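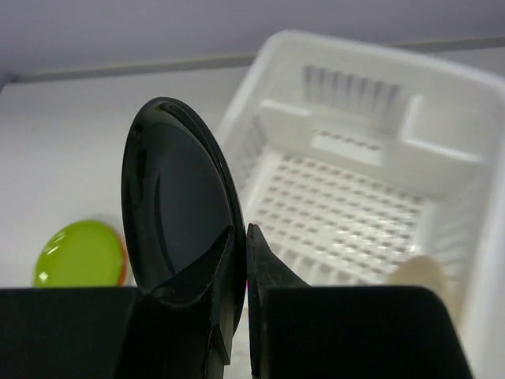
Ten at night and the planner still wanted the long way round. Selvaraj Cassim had the log open, Berisha branch, tuning file beside it. Cold tea. Run 205. Release pose rejected. Run 206, same again, margin too tight at the rack wall.

"It thinks the wall's solid," he told the phone.

"It is solid," said Haleo, from a train somewhere.

"It's slots. Depth sees through half of it, then fills in teh rest."

Static. A tunnel probably. He dropped the padding from 80 to 30 and hit save before he could argue with himself.
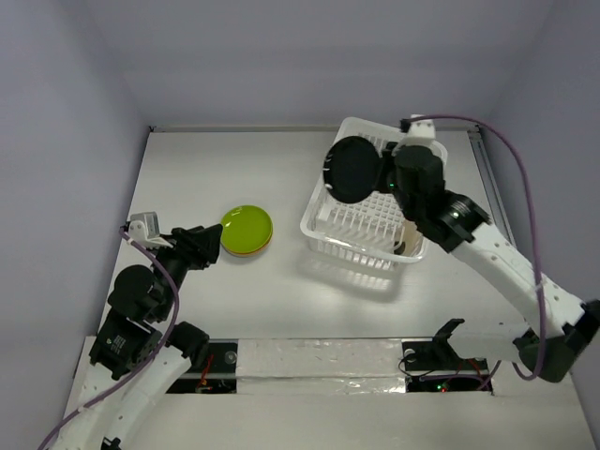
The grasp scorer was the other thing. Fetolano's code, lovely on paper, hated anything dark and shiny. It wanted edges and got glare. With the black plate tilted over the rack and only its right edge in the gripper, the scorer gave him two candidate poses and no opinion on either. The green one on the stack would be easier. Bright colour, clean mask. He'd promised himself black first, though. Stubborn.

"Are you still there?" Haleo, back again, crackling. "Did you clear the map between runs?"

He hadn't. Scrolled up. Old points, hours of them, a ghost rack sat slightly to the left of the real one. No wonder.

"Selva?"

"Clearing it now."

Map gone. Planner restarted. He typed the number in the notebook, 231, then a question mark, and held his thumb over enter.

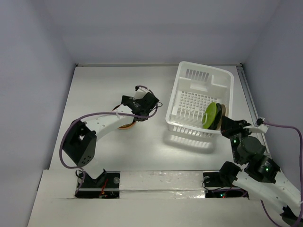 Black, green and tan in the rack, orange-brown plate on the table.

Tenero would want the numbers by morning. He went to find the kettel.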